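Wernau Countertop Restocking Arm
Counter and display replenishment for small-format retail

Price: $1,690 per month, 12-month term, installation and staff training included
Reach: 915 mm
Payload: 8 kg
Sold and serviced by Fedoruk Automation

Overview

The Wernau is a bench-mounted arm with a two-finger gripper and a small camera at the wrist. It fills counter displays, trays and tiered risers in convenience stores, hospital kiosks, campus shops and service stations. Stores that use it usually run it in the quiet hours, with a staff member on site doing other work.

It handles mixed packaged goods without a fixture for each item. Chocolate bars, small cartons, round tubs and foil packets can all go on the same job list. The operator teaches a layout once by placing the stock by hand and saving it. The Clatora software that ships with the arm stores up to 1,000 items. 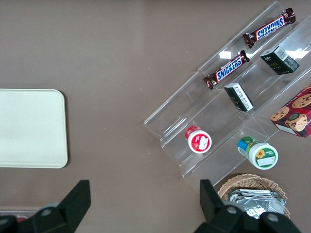
Snickers bars on the top tier of a clear riser, with boxed items and round containers on the tiers below.

Clear acrylic displays are supported from software release July 2026 onward. Glare on transparent shelves was a common cause of missed placements in earlier releases. Units already in the field can be updated at no charge.

What changes for staff

Most of the counter work moves from filling to checking. The person on shift loads the supply bins, starts the job from the tablet and looks over the display when the arm has finished. Date checks, price labels and damaged packaging stay with staff. The arm will not read a best-before date and should not be relied on to rotate stock unless the bins are loaded in order.

Expect the first two weeks to be slower than your current routine. Layouts need to be taught, and some products will need a second try at the grip setting. We recommend naming two people per store as operators and putting the training time on the roster as paid hours. Operator training takes one shift.

Stores should also talk with staff early about how freed-up hours will be used. Fedoruk can supply a sample task sheet, but the decision is the store's.

Safety

The arm slows when a person comes within reach and stops on contact. A Nullex stop button is supplied for each side of the counter. The arm must not be run while customers are being served at the same counter.

In the box

Arm and bench clamp
Two-finger gripper, black, with spare fingertips
Wrist camera and cable
Tablet with Clatora installed
Two Nullex stop buttons
Printed operator guide, English and French

Not suitable for

Unwrapped food, glass bottles, hot items, or displays mounted above shoulder height.

Availability

Orders are open across Canada. Prices are in Canadian dollars before tax and current as of August 20, 2026.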